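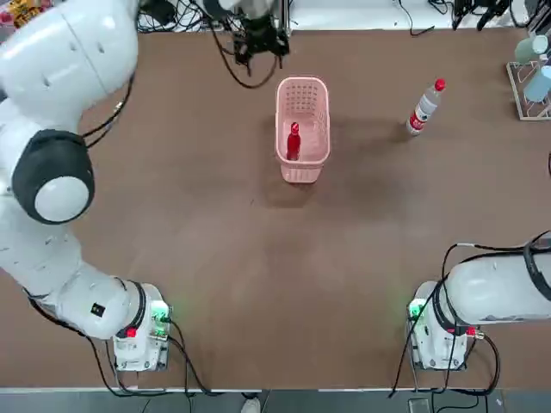
Two arms, one basket, one water bottle: table work at Wundach.

Workshop tips: getting a table-tidying arm to learn faster

Soo-ah Kang and I have recorded 1311 runs on our pair of arms now, and the best thing we found costs nothing. Move the basket! We used to tape its spot on the table and leave it there. The policy trained on 800 of those taped runs was lovely until someone nudged the basket, and then it reached for where the basket used to be.

So, between runs, shift the basket by a hand's width and give it a bit of a turn. Do the same with the bottles, and lay some down (a bottle on its side is a different grasp altogether, and great fun to watch once the arm gets it).

A few more from our bench:

Wipe the table before you start. Crumbs get under things.

Tie cables back with a soft strap, with enough slack for the wrist to turn fully.

Swap drivers every 2 hours. Soon-im Ban's runs are slower than mine and the policy likes hers better.

Keep the failed runs in their own folder. We binned ours until May and I still wish we hadn't.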